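3.2 Selection and Mounting of the Bathroom Fixture

The fixture chosen for the Grokstead apartment study was a towel bar in a dark, oil-rubbed bronze finish. The section was prepared by Fotini Vlachopoulos and reviewed by the project group in June. The total fittings budget was 1,190 dollars, of which roughly 500 was set aside for the bathroom.

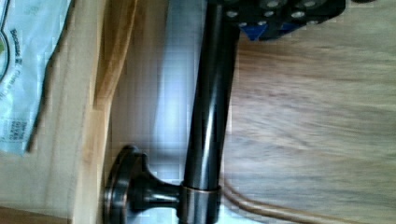
The end bracket consists of a round flange, a short flared post and a collar that holds the rod. The flange sits flat against a light wooden board. The finish shows copper highlights along the rims, and the group judged this to suit the warm tone of the wood. Glare on the glossy rod was noted as a minor drawback.

Students compared the bar with 12 other fittings from the Wukora and Zollumberg catalogs. Scores were given out of 10 for appearance, ease of cleaning and cost. The full score sheets are in Appendix B.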